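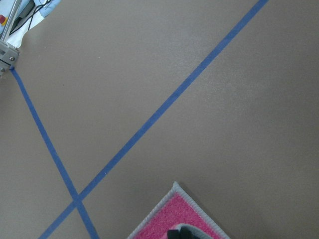 タオル折りたたみ手順の検証 参加者募集要項(Rakinico 生活繊維評価室)

Rakinicoでは、家庭用タオルの折りたたみ手順書「Eller」の改訂にあたり、作業台でタオルを折り、仕上がりの寸法と角のずれを記録する作業に参加いただける方を募集します。経験は問いません。募集人員は24名、実施時期は5月です。

1.作業の内容
試料は、濃い灰色のものとピンク系のものを含む縁取り付きのタオルです。参加者は手順書の図に従って試料を広げ、折り、指定された区画に置きます。折り終えたタオルについて、次の項目を記録票に記入します。
・長辺および短辺の寸法(ミリメートル単位)
・上層と下層の縁のずれ
・区画の基準線に対する傾き
・折り目部分の浮き、ふくらみの有無
記入後は試料を広げて平らに戻し、次の手順に移ります。所定の寸法に入らなかった場合も折り直しはせず、そのままの値を記入してください。

2.作業台
台の面は茶色で、青いテープで格子状に区切られています。テープは位置合わせの基準線として使用します。置き方には、中央の縦線に寄せるもの、線をまたぐもの、線から離すものがあり、手順ごとに記録票の上段で指定します。テープの端をはがす、貼り足すなどの変更は行わないでください。線が浮いている場合は担当者が貼り直します。 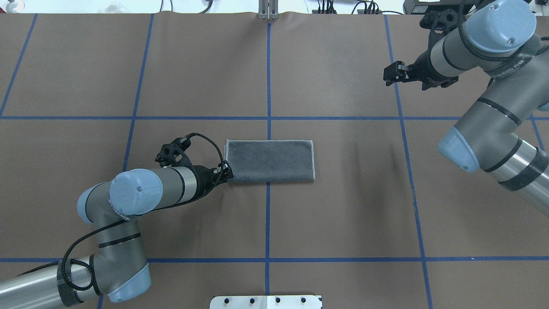
図1 中央の縦線付近に置いた、折りたたみ済みの濃灰色タオル

寸法の測定には室内に備えた金属製直尺を用います。測定時にタオルを手で押さえつけると短辺の値が小さくなるため、直尺は縁の横に寝かせて当ててください。傾きは、縦線に最も近い辺を測定対象とします。角が丸まって辺の位置が決めにくいときは、辺の中央部で読み取ります。

3.折り上がりの判定
判定は寸法と縁の重なりについて行います。縁取りの色が表面と異なる試料では、巻き込んだ縁が側面に出ることがあります。この場合は「縁露出あり」と記入し、露出した辺を略図に示してください。露出の有無だけでは不合格としません。縁がふくらんで直線にならない場合は、略図の該当箇所に丸印を付けます。 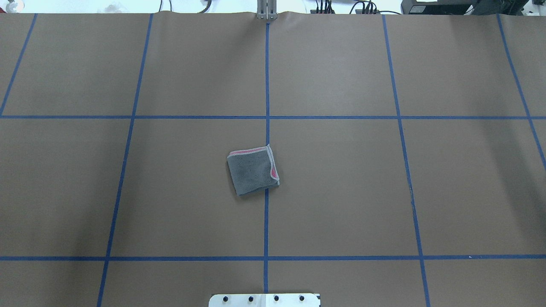
写真:青木みゆき/Rakinico 生活繊維評価室

略図は記録票の右欄に鉛筆で描きます。縮尺は不要ですが、中央の縦線と上下の横線を必ず入れ、タオルのどの角が線にかかっているかが読み取れるようにしてください。向きは作業者から見た手前を下とします。

4.実施条件
場所:Plelbergビル 309号室
時間:午前の部 9時30分から11時30分、午後の部 14時から16時
回数:一人につき最大39回の折りたたみを、二つの部に分けて行います
報酬:一つの部につき3,000円(交通費を含む)
服装:袖口が台に触れないもの。腕時計、指輪、ブレスレットは外していただきます
持ち物:鉛筆、消しゴム、必要な方は手元用の眼鏡
作業は立位で行います。各部の中間に休憩時間を設けます。椅子での作業を希望する方は申込時にお知らせください。台の高さの都合により、別の日程をご案内することがあります。

5.応募資格
・18歳以上で、二つの部の両方に参加できる方
・日本語または英語の手順書を読める方(英語版はナンディニ・パラニアッパンが担当します)
・綿製品や柔軟剤の香りで体調を崩すことのない方
・利き手は問いません。記録票に記入欄があります
タオルやリネンの仕上げを職業としている方も応募できますが、その旨を申込書に記載してください。集計を分けて行います。

6.試料の取り扱い
試料は「Gillies」の呼称で管理し、一枚ごとに番号を付けています。番号の確認は作業の前後に行います。
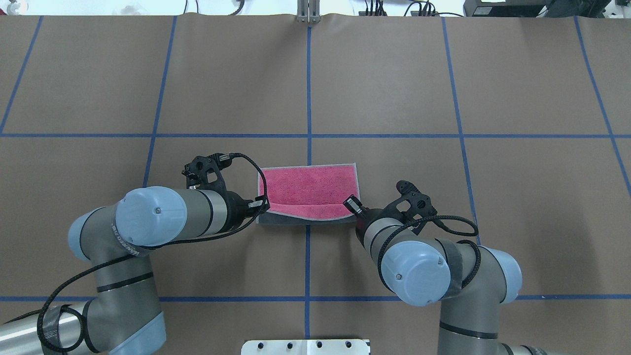

縦線をまたぐ置き方では、縁の合わせ目を手前側にそろえ、線の左右に出る幅をそれぞれ測ります。左右の差に許容値は設けていません。手前の折り目が弓なりになった場合も、手で直さずに測定してください。試料の撮影および持ち出しはできません。汚れ、糸のほつれを見つけたときは、番号を控えて担当者に渡してください。

7.申込方法
所定の申込書に氏名、連絡先、希望する部の組み合わせ、利き手を記入し、評価室の受付へ提出してください。郵送も可とします。応募者が定員を超えた場合は、利き手と経験の有無の構成を見て選定します。結果は応募者全員に書面で通知します。
記録票の数値は番号で管理し、氏名と結び付けた形では公表しません。参加の取りやめは作業の途中でも可能です。その場合も、開始した部の報酬は全額お支払いします。

担当:新井 陸(受付、日程)
 片山 正信(手順書、測定方法)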